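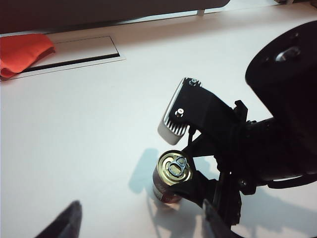

On 22/06/2020 Dinesh Pisharody wrote:

> Has anyone else had the Tronilholm form through yet? I've got 3,000 shares
> with them and for the first time they're offering new shares in place of the
> final dividend. It says one new share for every 44 held. The cash would be
> 22p a share as usual. I've always just had the money paid in and never
> thought about it. Is there a catch? And what happens to the odd bit left
> over when it doesn't divide neatly?
>
> Dinesh

Hi Dinesh, hi all,

Mine came this morning, so you've caught me with the thing still open on the kitchen table. Not a catch as such, but there are a few bits worth knowing before you tick anything.

First the sums. On your holding the cash would be £660. If you take the shares you'd get 68 new ones, which uses up 2,992 of your old ones, and the eight left over earn you £1.76. Tronilholm carry that forward to next time (page three of the booklet, very small print!). So you don't lose it, you just don't see it for a while.

What they've done is fix the price of the new shares at £9.68. Whether that's good value depends on where the price is when the form closes, so I'd hang on until a couple of days before the deadline and have a look then. I did this with Bovthorpe in March, sent my form back the very first day like a good girl, and then watched the shares slide well under the price I'd agreed to. You can't change your mind once it's in, or at least Bovthorpe wouldn't let me, and I did ask nicely.
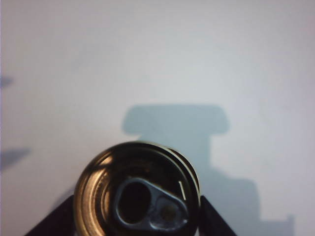
Aroha Harawira told me off for that, by the way, and said that anyone who wants more of a company can take the cash and buy when it suits them. Fair point, but then you've got dealing charges. My account is with Rai and they'd want a fee for the purchase, plus stamp duty on top, and on a small dividend that eats a fair chunk. The new shares come with neither. If you're with Anine I think you can set up a regular purchase for less, but check, because Manikandan was moaning about their charges going up.

Tax is the other thing people get wrong. Taking shares doesn't make it disappear. It still counts as dividend income if your holding is outside an ISA, so put the paperwork somewhere you'll find it again. I keep mine in a shoebox, and last year I spent a whole evening hunting for one slip worth £36.

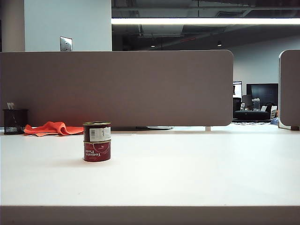 Also, watch the little box at the bottom of the form about future dividends. Tick it and you're signed up for shares every time until you write and cancel. I've left mine blank.

For what it's worth, I'm leaning towards the shares this time. I don't need the cash and I quite like Tronilholm, dull as they are. If you use the dividend to pay for anything, though, I'd stick with the money.

Does anybody know if they're posting certificates for the new ones or doing it all electronically? Jayanthi, you rang their registrar last time, didn't you?

Yamuna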